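4.2 The open day at Tridley

We took the shoe-tidying task to the Tridley open day in April, and I was nervous – visitors stand close and ask for odd things. The Pellora policy had seen more than 2,000 training episodes by then.

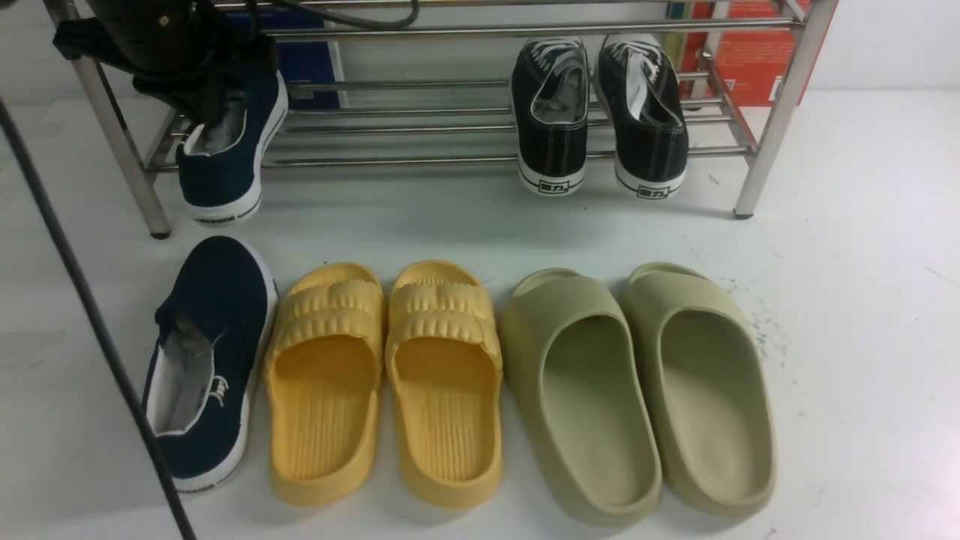
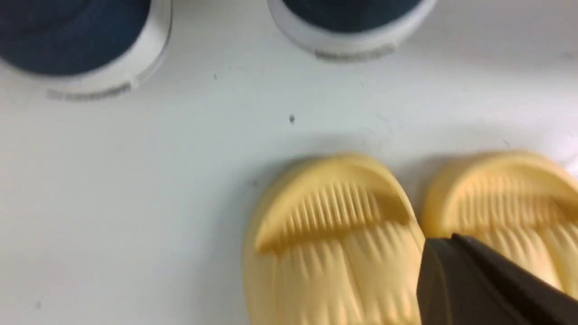 Figure 2. Canvas shoes and yellow slides at the open day.

I let people pick which pair went next, and most of them wanted slides. We logged 30 requests before lunch. I also wrote down what they said, and I come back to those notes in Section 5.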